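Ticket: Skisside stock sync drops records overnight
Status: Reopened (4th time)
Site: Runumdale

The morning export should have 1,265 records. It had 84 fewer. I was told the last patch fixed this, and the ticket was closed before I'd run a single export. I'd like it left open until I close it.
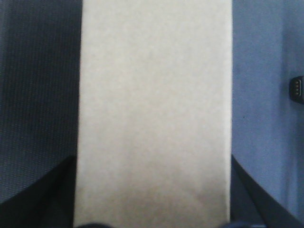 The sync log says "completed, no errors" every night, including the nights it loses records. Support keeps suggesting we scan badly. I don't buy it. A plain beige face with no printing on it, like this one, gives a scanner nothing to read, so those get keyed in by hand, and the hand-keyed records survive. The scanned ones go missing.

Tried so far: cleared the cache, reinstalled the client, moved the job to 4 a.m. Moving the job changed nothing except which log file I have to read.

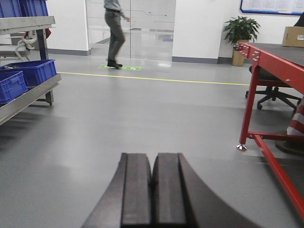 Paucar

Update. Ran the export by hand before the nightly job and got the full count. Ran it again after and records were gone — same client, same login. I've attached both files. Please compare them before anyone sends me the reinstall steps again.

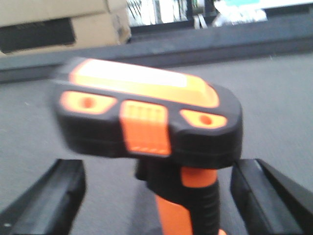
Kandness Support: We compared the files. The missing rows all have a trailing space in the item code, and the nightly job may be treating them as duplicates. A fix can take up to two releases. Could you strip the spaces in the meantime?

"May be." I'll strip them tonight and post the count.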